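Why Do Hats Have So Many Shapes?
September
By Chenxi Xiong
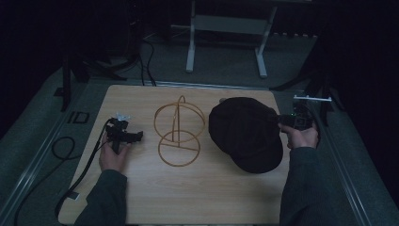 A flat cap next to a wire hat stand.

I own a lot of hats. My closet door doesn't close anymore, and my brother Zeyu Xu (we have different last names, long story) says I should give half of them away. No way! Every hat shape has a reason behind it, and once you know the reasons you start noticing hats everywhere.

Let's start with the sun. If you live somewhere hot, you want a big wide brim, like the one on a sombrero or a straw gardening hat. The brim is a little roof for your face, your ears and the back of your neck. A baseball cap only has a roof at the front, so your ears can still get sunburned. Mine did, at the lake in Barel, and they peeled for a week.

Now think about cold places. A wide brim would catch the wind and sail away, so people there wear hats that hug the head. Wool is great for this because it's full of tiny pockets of air, and the air holds in your body's warmth. You've probably heard that most of your heat escapes through your head. Nope! Your head loses heat a lot like any other part of you that's left uncovered.

Flat caps are my favorite. They're low and close, with a small stiff brim in front, and they fold up small enough to stuff in a coat pocket. Way back in 1571, England made a law that said most people over the age of six had to wear a wool cap on Sundays and holidays. The idea was to help the people who made and sold wool. Lots of people didn't like being told what to wear, and the law was dropped after 26 years.

Want to find your own hat size? Wrap a piece of string around your head, just above your eyebrows and ears, then lay the string along a ruler. I measured my little cousin in Prunberg last month and got 19 inches, with plenty of wriggling. Hold the string snug but don't pull it tight, or your hat will pinch.

Next time I'll tell you about felt, and how you can make a small piece of it in your kitchen with wool, soap and warm water. Ask a grown-up first, it gets splashy!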